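Ekpo field tie-back – anyone following this?
Energy and Resources board, 11 posts

driftwood_kev
The operator put out its update on Ekpo this morning. Short version: they're dropping the standalone platform and going with a subsea tie-back to the Jollasness hub, 60 km of line, first oil pushed out to the September after next. The old plan had its own processing and storage. I've held a small parcel for a few years and I'm trying to work out whether this is good news or a polite way of saying the field is smaller than they thought.

Saltbush
Bit of both. A tie-back is cheaper up front but you're stuck with whatever spare capacity the hub has. Jollasness was built for gas with a bit of condensate. I'd want to know what they're paying per barrel to go through it, and the update doesn't say.

driftwood_kev
It says "competitive terms". That's all.

Roman Bielecka
I worked on the Brirkesden tie-back, which was shorter than this one and in similar water. Wax was the main headache. The crude cooled on the way in and we were pigging the line far more often than the design case allowed for. Eventually they went to a heated section at the far end and it settled down. If Ekpo crude is anything like Brirkesden's, 60 km without heating or heavy insulation is ambitious. Has anyone seen the assay?

Saltbush
Not published that I can find. The appraisal well summary calls it "medium gravity, moderately waxy", whatever that covers.

gumleaf_22
People get too hung up on wax. Chemical inhibitors have come a long way and plenty of lines longer than this run fine. The real story is the 3 wells. The original plan had more than that, and if you cut wells you cut recovery. They'd have us believe 3 wells will drain the same rock. I don't buy it.

Roman Bielecka
Depends on the rock. If the sand is well connected, three long horizontals can do the work of a lot more verticals. We did better than forecast at Brirkesden on that score. I agree they should show the modelling though. Inhibitors work, but you pay for them every day for the life of the field, and that goes in operating cost where fewer people look.

gumleaf_22
Fair enough on the opex. Still reckon the reserves number comes down at the next review.

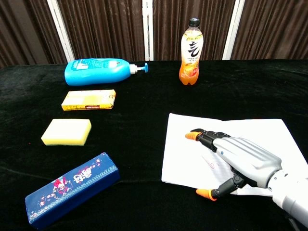 Saltbush reckoned the reserves number was a side issue and that everyone should be reading the capacity clause. Under the agreement Jollasness gives its own gas priority, so in a good gas year Ekpo gets choked back. That was in the notes to the update, second last page, and it had gone straight past most of us.

driftwood_kev
Just went back and read it. "Subject to host production requirements." So they could drill three perfect wells and still be told to turn them down?

Saltbush
Yes. There's a floor in there but the figure is blanked out. Clusirberg had the same sort of arrangement with its host and spent most of its second year choked back. The share price took a hiding, and the oil was still in the ground, so it wasn't lost, but you don't get paid for oil in the ground.

tidewater
Clusirberg is a poor comparison. Its host had compressor trouble for months and everyone tied into it suffered. Jollasness had better than 90 per cent uptime last year and its gas has been declining. In three years there will be room to spare and they'll be glad of the tariff. Without Ekpo the hub would be looking at early decommissioning, so the bargaining position isn't as lopsided as people are making out.

Saltbush
Uptime and priority are different things. A hub can run all year and still put its own gas first. I take the point about decline, but the decline curve is their forecast and they've been wrong on it before.

tidewater
Wrong on the high side, which helps Ekpo.

Roman Bielecka
One more thing to look at is the water depth at the Jollasness end. The update has the manifold in 3,900 feet, and I'd be asking who has vessels free for that in the installation window. Last time I looked the day rates were ugly. If they miss the weather window they lose the better part of a year, and the September date goes with it. I'd treat first oil as a hope until there's a signed installation contract.

driftwood_kev
Is there a way to tell if that's been signed? The contractors usually announce them, don't they?

Roman Bielecka
Usually, if it's big enough. Keep an eye on the contractor releases more than the operator's. They tend to come out a day or two earlier and with more detail.

gumleaf_22
I sold half of mine at lunch. Will look again when the reserves review is out.

driftwood_kev
I'll hang on for now. Going to email investor relations about the blanked-out floor and will post whatever they send back.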